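Came home at nine with my ears still ringing. I want to get this down before the official version sets, because tomorrow there will be a version, and I doubt I'll recognize it.

The arm faulted a little after three. Code 2114 on the pendant, the same one we had in May, when Lacson told us it was a loose connector and sent us a nice drawing of how to seat a connector. I seated it in May. I seated it again today while Līga stood there with the pendant, reading me the help text, which says that 2114 means "unexpected condition in tool communication." I could have written that myself. All it says is that two boxes stopped talking and neither of them will say why.

The fault is not what bothers me. Machines fault, and I would sooner have one that stops too often. What bothers me is the thing it did before the fault came up. It was carrying the ball across to the basket, the way it has done all week, and halfway over the gripper opened. No command that I can find. The ball dropped, bounced on the cloth and rolled off toward the wall. Then the arm went right on to the basket, lowered its empty fingers, waited its half second, lifted, and logged a successful place. Only after that did it throw the code.

So we have a log that says success, and a ball that was on the floor under the bench. I wrote down the time on the back of my hand because the notebook was at the other end of the room. 3:12.

Līga thinks the gripper lost its link for a moment and woke up in its default state, which is open. She may be right. I asked her who picked open as the default and she laughed, then stopped laughing. If the thing in the fingers is a toy ball, open costs you nothing. Druvura wants this same setup over a packing line at Tamthorpe by fall, with glass jars, and people reaching in on the other side to square up the cartons. I don't know that closed is the right answer either. If it has somebody's thumb, closed is a terrible answer. But somebody should have had to argue for one or the other, and I can't find any paper that says they did.

We put everything back and ran it again, slower, a quarter of normal speed, with me on the stop button and Līga calling out positions. 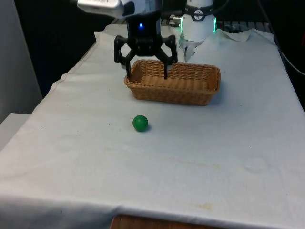 My trouble with the whole business is the lights. I have been grumbling about them since the first week and today I finally said it out loud in front of Povley, who manages the contract and loves a light. There is nothing on this machine that tells a person standing next to it what it knows. The blue dot on the gripper was glowing and so was the green strip up on the arm, and all the while the fingers were spread wide over an empty basket with the ball lying out in front on the cloth. I asked Povley what the blue one means. He said it means the gripper is healthy. I asked if it had been healthy at 3:12 too. He said he'd have to check the manual, and I said I had, and it tells you the light comes on with power. Power is not health. My toaster has power.

He took it well enough, I suppose. He wanted to know how many cycles we'd had without trouble before today, as if that settled anything. We were at 100 this morning with no faults, and he wrote that down and underlined it. I said, how do you know? He said the log. I said the log also thinks today's drop was a success, so how many of those hundred were real? The only ones I'd swear to are the ones I was standing there for, and I go to lunch like anybody else.

He didn't underline that.

The slow runs told us nothing, of course. Four of them, all perfect. It picked, carried, placed, every time, sweet as you like, with all of us leaning in to watch. Līga wiggled the cable by hand on the last one and still couldn't get it to drop. Povley said "well, there you go" and I asked him where exactly it was I was going. An intermittent fault that hides at low speed is about the worst kind to have and he was talking as though we'd cured it.

I called Lacson at half past four. Waited on hold, got a young man who was polite and asked me whether I had seated the connector. I told him what I'd seen and he said the gripper "cannot release without a command." I said it had. He said it might have looked that way. I have been doing this work long enough to know what a finger looks like when it opens. He's opening a ticket, and he wants the log. I'll send him the log with a note saying which line in it is false.

Before I left I locked out the cell and hung my own tag on the switch with my name on it, so if somebody runs it tonight to get the numbers up they'll have to take my name off first. Līga signed it too, which was decent of her as she has to work for Povley after I'm gone.

To do tomorrow:
Swap the tool cable for the spare and keep the old one. Do not let anyone throw it out.
Ask for a check that the fingers are holding something at 3 points on the path: after pickup, halfway, before letting go. The gripper reports its width, so the number is there and we aren't reading it.
Full speed, with a camera on it the whole time, lunch included.
Get the default state in writing, with a name beside it.

Supper was crackers and the end of the soup. My hand still says 3:12 and it won't wash off.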